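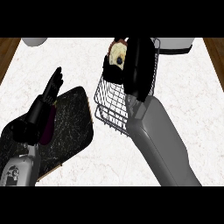
关于我们

Clakska 做双臂机器人的厨房仿真任务包,也提供任务定制和策略评测服务。客户主要是三类:做操作算法的研究团队,做双臂整机的厂商,还有开设机器人课程的学校。

我们目前对外有三个名字。Edden 是仿真任务包,也是卖得最多的产品。Cattaneo 是评测服务,客户把训练好的策略交过来,我们在固定条件下跑完,出一份报告。Vurner 是桌面双臂套件,给需要把仿真结果拿到实物上试一试的团队用。三样东西可以分开买,买其中一样不需要先买另外两样。

公司是从哪里开始的

最早我们给别人做外包,内容是替几家整机厂搭演示用的仿真场景。那时候每接一个项目就从头建一次台面、建一次餐具、调一次摩擦系数,项目结束,文件归客户,下一个项目再来一遍。做到后来,组里攒了一批自己舍不得扔的零碎:碗的碰撞体怎么切才不会在夹取时抖,网格篮的细丝要用什么近似才不会把仿真速度拖垮,长条形的蔬菜在指尖之间容易绕哪个轴转。这些东西没写进过任何一份交付文档,全在几个人的脑子和脚本里。

后来我们停掉外包,用一段时间把它们整理成可以单独发布的东西,就是第一版 Edden。第一版里只有一张台面和很少的物品,文档也薄,安装说明里有一处路径写错,用户反馈了才改。现在的版本已经和那时很不一样,不过目录结构基本沿用下来,老用户升级时不用重写加载代码。

Edden:厨房台面任务包

Edden 的内容是一组在厨房台面上完成的双臂操作任务。每个任务包括场景文件、物体模型、初始位置的随机化规则、成功判定脚本和一段中英文任务指令。当前版本收录 1284 个任务变体,变体之间的差别可能是物体不同、摆放不同、台面材质不同,也可能是指令的说法不同。

任务本身都很日常。把茄子从台面上拿起来放到砧板上;把一块烤好的小点心放进金属丝篮子;一只手扶住碗,另一只手往里放东西;把砧板挪开,腾出地方再摆盘。挑任务的时候,我们有一条内部标准:随便找一个会做饭的人,给他念一遍指令,他不需要追问就能动手。念完指令还要解释半天的任务,一般进不了正式版。

物体方面,Edden 里的食材和器具分开管理。食材包括茄子、青椒、面包、松饼一类,外形不规则,有的表面光滑,有的带梗。器具包括碗、盘、砧板、网篮和几种小家电。每件物体都有三份数据:渲染用的网格,碰撞用的简化体,以及质量、摩擦、重心这些物理参数。渲染网格和碰撞体之间允许有误差,误差有多大会写在物体的说明文件里,用户可以自己决定能不能接受。

网篮值得多说一句。细丝编成的篮子在仿真里一直是麻烦事,按真实形状建碰撞体,计算量大,夹爪指尖还经常卡进格子里出不来;简化成一个实心桶,指尖又会碰到本来不存在的壁。Edden 里提供 2 种碰撞模式,一种按格子建,一种按分段的薄壁建。默认用薄壁模式。如果您的任务要求夹爪从侧面勾住篮丝,请换成格子模式,并把仿真步长调小。

台面有大理石、木纹和几种纯色可选。浅色带纹理的石材台面对视觉策略来说不算好对付,白色的碗放在上面边缘很淡,只看颜色的分割方法容易漏掉。这种台面我们保留在默认随机化范围里,需要关掉的话,在配置文件里把对应的材质名删去即可。

光照、相机位置和相机视角都可以随机化。默认相机从高处朝下看台面,双臂从画面下方伸入。手腕相机默认关闭,打开后渲染时间会增加,具体增加多少要看您的显卡。

机器人模型不绑定某一家。包里自带一套通用双臂模型,夹爪为平行指结构,指尖较细。您也可以换成自己的机器人描述文件,只要关节命名按文档里的表格对应好,任务脚本就能直接用。换臂之后常见的问题是够不到台面远端的物体,我们提供一个检查脚本,加载机器人后先跑一次,会列出哪些任务的初始位置超出了可达范围。

成功判定怎么写

这部分用户问得最多,所以放在介绍页里讲。

Edden 的成功判定分为结果判定和过程判定。结果判定看最后的状态,比如松饼是否在篮子内部、是否静止、夹爪是否已经松开并离开一段距离。过程判定看中间有没有发生不该发生的事,比如物体掉到台面以外,或者一只手臂撞上另一只手臂。两种判定各自输出,互不覆盖。有的策略最后把东西放对了,途中却把砧板推出去一大截,这样的情况在结果判定里算成功,在过程判定里会留下记录。

判定阈值都写在文本文件里,没有藏在编译好的程序中。用户可以改,但改过之后算出来的成绩,请不要和默认阈值的成绩放在一张表里比较。我们自己发布的基线成绩全部使用默认阈值。

还有一点容易误会。“拿在手里”的判定要求物体离开支撑面并保持一段时间,单凭夹爪闭合不算。早期版本里这两件事没有分清,茄子只是被指尖蹭起一头也会被记成抓取成功,后来改掉了。用旧版本写过论文的用户,如果需要重新计算,可以来信要转换脚本。

Cattaneo:策略评测服务

Cattaneo 面向已经有策略、想知道它在陌生摆放下表现如何的团队。您提交模型或者推理接口,我们用一组没有公开的任务变体跑评测,跑完给出报告。

报告里有总的成功率,也有按任务、按物体、按手臂分开的成功率。失败的回合会归类:没抓到,抓到后滑脱,放置位置不对,两臂互相干涉,超时。归类由脚本先做一遍,再由工程师抽看回放。脚本归类和人工判断不一致的地方,报告中会标出来,两种结果都保留。

每次提交包含 2 轮评测。第一轮结束后,您会先拿到失败归类和回放,可以修改一次模型,再跑第二轮。第二轮使用的变体与第一轮不同。我们不会把第一轮的变体发给客户,也请客户不要要求我们这样做,这一条写在合同里。

Cattaneo 不做排行榜。评测结果归客户所有,是否公开由客户决定。如果您在论文或产品资料里引用报告中的数字,请同时写明评测版本号,因为不同版本的物体集合和随机化范围会有变化。

有客户问过能不能代为训练,让分数更高一些。评测方同时负责训练不合适,这类请求我们都会拒绝。可以提供的是数据格式方面的咨询,以及帮您确认推理接口返回的动作单位和坐标系没有弄反。后一件事听起来简单,在首次提交里却经常碰到。

Vurner:桌面双臂套件

Vurner 是一套装在台面上的双臂硬件,包括两条手臂、两只平行夹爪、控制盒、一块可以更换的台面板和一套物品。物品是按 Edden 里的模型挑选或制作的,尺寸对得上,重量尽量接近。食材用的是仿真食材,不会坏,也不能吃。

做 Vurner 的起因是用户总要问同一个问题:仿真里能做到的动作,搬到实物上还剩多少。过去我们只能说要看情况。有了尺寸一致的实物和仿真场景,用户至少可以在同样的摆放下把两边都跑一遍,把差别记录下来。差别在哪里,每个团队遇到的不一样,常见的有夹爪闭合速度、软物体的变形,还有台面反光。

Vurner 的负载能力有限,适合抓取台面上的轻小物品,不适合装满水的容器,也不适合做切割。套件不带刀具,任务包里也没有用刀的任务。手臂运行时请让人的手离开工作区域,急停按钮放在操作者够得着的位置。用于学校课程时,请由教师负责上电。

套件需要自备电脑。控制盒通过网线连接,首次使用要做一次标定,标定板随套件附送。标定程序有中文界面,按提示一步一步做就行。台面板换过之后要重新标定,手臂底座螺丝松过之后也要重新标定。

我们怎样做一个任务

一个新任务从提出到发布,通常会走下面的过程。

先写指令。指令用一句话写清要做的事,写完后发给组里没有参与这个任务的同事,看他们理解得是否一致。接着在仿真里用手柄遥操作,做出几次完整的演示,目的是确认任务在物理上做得到。双臂任务尤其需要这一步,有些动作在纸面上很顺,真的操作起来会发现一只手挡住了另一只手的去路,或者手臂从篮子上方经过时没有足够的余量。

演示做得出来之后再写判定脚本。判定脚本写完,要用成功的演示和故意做错的演示各测一遍。故意做错的演示由另外的人来录,录的时候不看脚本,只看指令,想办法钻空子。曾经有人把物体放在篮子边沿上卡住不动,脚本判了成功。现在篮子类任务的判定都会检查物体的中心高度。

然后设定随机化范围。范围太窄,策略很快就把位置背下来;范围太宽,会出现物体叠在一起、或者一开始就滚下台面的情况。我们会批量生成初始状态,把不合理的挑出来,再回头调整规则。调整完,任务先进测试版,过一段时间没有严重问题,才进入正式版。

定制服务

有些团队需要 Edden 里没有的物体或者场景,比如自家产品要操作的某种容器,或者尺寸特殊的料理台。我们接受定制,流程是先沟通需求,再报价,确认后开始制作。

沟通阶段请尽量提供实物的尺寸、重量和材质,有三维模型更好。如果只有实物,可以寄过来,我们测量建模后寄回。表面透明或者高度反光的物体,测量时间会长一些,渲染效果也需要多确认几次。

定制内容默认归客户独占。如果客户同意把其中一部分放进公开版 Edden,定制费用可以相应减少,减多少在报价时谈。交付后提供 3 个月的免费修改,范围限于原需求之内,例如碰撞体抖动、判定脚本误判、文档缺漏。新增物体和新增任务另行计算。

哪些事情我们不做

Clakska 不生产工业机械臂,也不做产线集成。如果您要找的是食品工厂里的分拣或装箱设备,请联系专门的集成商,我们的任务包达不到那种节拍和卫生要求。

我们不出售用户上传的数据。Cattaneo 收到的模型在报告交付后删除,需要保留以便日后复测的,由客户书面提出。回放视频同样处理。

我们也不承诺在 Edden 上成功率高的策略,放到真实厨房里一定好用。仿真里的茄子不会因为放久了变软,篮子也不会因为用久了变形。任务包能帮助您在同样的条件下比较不同方法,尽早发现明显的问题,实物测试仍然要做。

学校与课程使用

学校可以申请课程授权。课程授权包含 Edden 的一个子集,任务从单臂抓取开始,逐步到双臂配合,另附实验指导书和参考答案。参考答案只发给任课教师。

实验指导书假定学生会写 Python,了解坐标变换,对强化学习和模仿学习不作要求。前面的实验可以用普通笔记本电脑完成,后面涉及图像输入的实验需要独立显卡。没有条件的学校,可以使用我们预先渲染好的数据,学生只做训练和分析。

每年 9 月开学前,我们会更新一次课程版,学期中间不再改动任务和判定脚本,以免作业成绩前后不一致。中途发现的错误会列在勘误页上,由教师决定是否采用修正后的版本。

学生毕业后想继续使用的,可以转为个人非商业授权,原来的配置文件能接着用。

团队与工作方式

公司规模不大,分为场景、物理、评测和硬件几个小组。场景组建模和做材质,物理组管碰撞体和参数,评测组负责 Cattaneo,硬件组负责 Vurner 的装配和售后。用户来信由各组轮流回复,所以回信的人多半就是做这件东西的人,语气可能不太像客服,问题一般能说到点子上。

软件更新不固定日期,改动攒够了、测试通过了就发。每次更新都有改动记录,会写明哪些任务的成绩可能受到影响。只改文档的更新不变动主版本号。

购买与联系

Edden 提供试用版,包含少量任务,功能没有删减,时间也不限制。建议先装试用版,确认能在您的电脑上正常运行,再决定是否购买完整版。Cattaneo 和定制服务按项目报价。Vurner 按订单装配,交货时间以订单确认书为准。

来信请写明单位、用途和使用的产品版本。报告问题时,请附上配置文件、随机种子和出错时的日志,有截图或回放更好。只有一句“运行失败”的来信,我们也会回,只是第一封回信多半是向您要这些文件。

技术问题请走支持邮箱,报价和授权请走商务邮箱,两个邮箱的地址在页面底部。需要在线演示的,来信时写上方便的时间和想看的任务,我们会提前把场景准备好。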